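### 3.2 Where the jerseys get folded

I'll admit I went into the Sterkumstead part of this study thinking folding was folding. You've got a shirt, you halve it, you halve it again, done! Then I spent a good part of June hanging around the clubs that wash their own team gear (Fendville and Sotomayor were the other 2) and started to see how much of the job is settled before anyone makes a single fold. I'm talking about the surface. Everyone I met had feelings about their surface, and they were happy to share them at length, usually with a damp sock in one hand.

At Sterkumstead they'd tried a bare bench and gone off it. Polyester jerseys are slippery little things, and on a hard smooth top the under layer slides away while you're still squaring up the sleeves. People told me they ended up folding against their own stomachs. A covered surface has a bit of bite to it, so the back of the shirt stays put and you only have to think about the front. 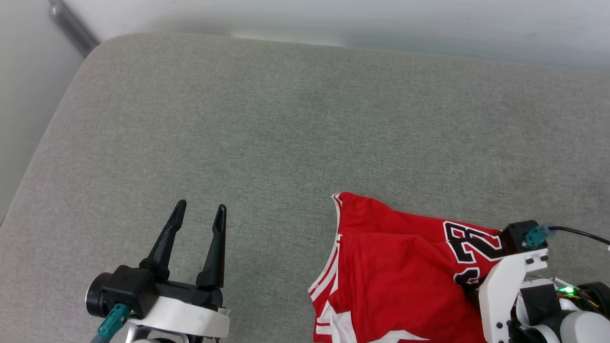 **Figure 3.** Red jersey on a grey fabric-covered surface.

Spare room was the other thing people kept coming back to, and it's the one I'd underrated completely. I had assumed a big surface was for holding more shirts, but the folders I talked to wanted the space for swinging sleeves out and flipping the body over without bumping into the finished pile. The proportions in Figure 3 are close to what they described as comfortable, with one jersey down toward the near side and the whole far half of the cloth left bare. One folder at Fendville called this her "turning room", and I've pinched the term for the rest of the paper. The cloth matters too, and a smooth lie like the one in the figure, with no large creases, was the favourite by a mile (a wrinkle underneath gets pressed into your fold, apparently, and then you've got to start over).

Colour came up less than I'd hoped. I'd written a whole prompt about it in the Fotuvine interview sheet, and of the 20 people who answered, only 3 had anything to say. They all liked a plain, dull background so a bright shirt's hem was easy to find. The other answers were mostly about table height, and a couple were about the kettle. I've kept the height comments for Section 3.3, along with the 60 timed folds from Sotomayor, where the jerseys are long-sleeved and everything gets more annoying.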